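Buying a mattress after 14 years

Our old mattress had a dip on my side deep enough to hold a bowl of cereal. We bought it when we got married, used, from a couple moving out of the apartment upstairs, and it was fine for a long time. Then in April my back started waking me up at 4 a.m., and after a month of that we agreed it was time.

I am writing this down mostly so I remember what we did, and in case it saves somebody a weekend.

Measuring first

The bedroom is small. A queen fits with a walkway on both sides if the dresser goes in the closet, and it does. We thought about a king for one evening. I put painter's tape on the floor in the shape of a king and we left it there overnight, and by morning we had both stepped around it enough times to drop the idea.

Measure the stairs too. Ours turn halfway up, and the ceiling is low at the turn. A foam mattress can bend around that. A box spring can't, so if you need one and have stairs like mine, ask about a split box spring. We have a slatted frame and skipped it.

The other thing to measure is the height. Our frame is 14 inches off the floor. A lot of new mattresses are 12 or 13 inches thick, and my wife is five foot one. She wanted her feet to touch the floor when she sat on the side of the bed. That ruled out more models than price did.

Going to the stores

We went to three. The first was a small place near the highway where the salesman followed us from bed to bed and we left after ten minutes. The second was the Fastthorpe outlet, which had good prices and only five queens on the floor, all of them firm. The third was the big Echevarría showroom out past Fivundale, a 40 minute drive, and we ended up going there twice.

What I liked about Echevarría was that they let us alone. We wore clothes we could lie down in and took our shoes off. We stayed on each bed we were serious about for at least ten minutes, both of us, in the position we sleep in. I sleep on my side and she sleeps on her back. Lying on your back for thirty seconds and looking at the ceiling tells a side sleeper very little.
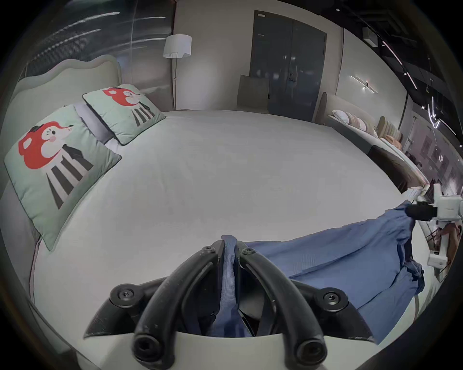
Firm, medium, soft

These words mean almost nothing from one brand to the next. The medium at Fastthorpe felt harder than the firm at Echevarría. I stopped reading the cards and just wrote down the ones where my shoulder didn't hurt.

There were four on my list and three on hers, and two were on both. One was all foam and one was a hybrid, meaning coils on the bottom and foam on top. The foam one was very quiet when the other person rolled over. It was also slow to move on, and I felt like I had to climb out of it. The hybrid, called the Nirkex, had a bit of bounce and a firmer edge. I sit on the edge of the bed to put my socks on every morning, so the edge mattered to me.

We went home without buying anything. The salesperson said the price was good until the end of the month. The same price was there when we came back, and the month had ended.

What it cost

I had a number in my head and we went over it. The extras are where it got away from me. Delivery was $70. Taking the old mattress away was going to be another fee until I asked, and then they took it off. A waterproof protector was $118 at the store. I bought one at a discount place for a good deal less and it has been through the wash several times with no trouble.

They also offered a protection plan for $197. I read it in the car. It covered stains and not sagging, and sagging was already under the regular warranty, so I said no. The warranty is void if there's a stain, though, so get a protector of some kind and put it on the first night.

Then there was the bed itself. We had gone in for a mattress only, and on the second visit my wife spent a long time looking at headboards. We have never had one. Our pillows slide down behind the bed and one of us has to fish them out. The upholstered ones started at $478, and I said I would think about it.
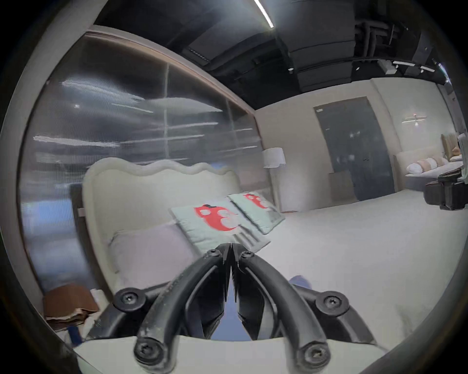
I did think about it, and what decided me was dust. I have allergies, and fabric that can't come off and go in the wash is one more thing to vacuum. She looked at some wood ones at home on her tablet and didn't like any of them. For now we pushed the bed closer to the wall and the pillows stay put most nights. We may come back to it in the fall.

Delivery

They gave us a window of 8 to noon and came at 11:45. Two men carried it up, got it around the turn on the second try, and were gone in fifteen minutes. I had taken the door off its hinges beforehand and that turned out to be a good call.

It had a smell for four days. We kept the windows open and I slept on the couch the first night.

My old fitted sheets don't fit. They were made for a 9 inch mattress and they pop off at the corners. I hadn't put sheets in the budget at all, so add that to the list if you're going from a thin mattress to a thick one. Look for the pocket depth on the package. Ours needed 15 inches.

Seven weeks in

The first two weeks I slept worse than on the old one and was ready to call the store. They make you keep it 30 days before you can exchange it, and I was annoyed about that when I signed. By week three my back had stopped waking me up. My shoulder is still stiff some mornings, and I'm trying a thinner pillow for that.

My wife slept fine from the first night and says she would have been happy with either one.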